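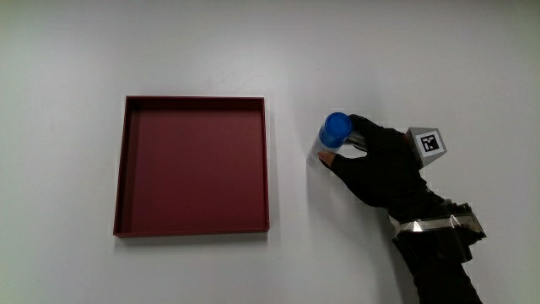
Nusrat Cassim wants it on record that the last call for participants undersold how boring the middle hour is. Fair point, and we have moved it up here so no one can claim they were not warned. She came back for two more sessions, so weigh her testimony as you like.

Call for participants: gripper comparison study, spring round

The Karkent manipulation lab needs 60 adults to pick up small things and put them in a tray. You will do it with your own hand in a glove, then by steering a robot arm fitted with one gripper, then by steering the same arm fitted with another. Afterward you will tell us which gripper you would like to throw out the window. The windows do not open.

The two grippers are the Amska, which has two flat fingers and a very firm opinion about how hard to squeeze, and the Vuorinen, which has three soft ones and no opinion whatsoever. We have argued over them since last year and are now too invested to be trusted. That is where you come in.

What you will be doing

A session lasts 176 minutes, breaks included. Yes, we timed it. The first part is done by hand, wearing a black glove with a printed marker on the back so the cameras can follow your wrist. You pick up a small capped container, carry it to the tray, let go, and do it again. Then you do it again. The glove part gives us the human baseline, and so far the human baseline is winning by an embarrassing margin.

After that you move to the arm, which you steer with a Prokeck hand controller. There is a practice period. Most people drop the first few containers, and a few people go on dropping them right up to the end. Both kinds of people are useful to us. You may not name the arm. It has been named several times and the labels leave residue.

Who can take part

You should be 18 or older, able to sit at a table for the length of the session, and able to use one hand comfortably in a snug glove. Left-handers are very welcome, as our data currently suggests they do not exist. Gloves come in 4 sizes. If you have a skin reaction to adhesives or stretch fabrics, tell us when you write.

No experience with robots is needed. If you have a lot of it, please come anyway, but keep your views on our controller settings until the questionnaire, where there is a box for them. The box is small.

What you get

A gift card at the end of the session, parking, and coffee from a machine that none of our grippers has been able to operate. You can stop at any time and still keep the card.

What we keep

Hand and wrist motion, video of the tabletop, and your questionnaire answers under a participant number. The cameras point at the table, so faces stay out of it. We are aiming for 3,000 clean pick-ups across the whole study. Containers that roll onto the floor are logged separately, in a file that has grown larger than we would like.

How to sign up

Write to Tanvir Bandara at the lab office with your preferred hand, your glove size if you know it, and whether mornings or afternoons suit you. Sessions run through April. Please leave rings and bulky watches at home, and eat something first.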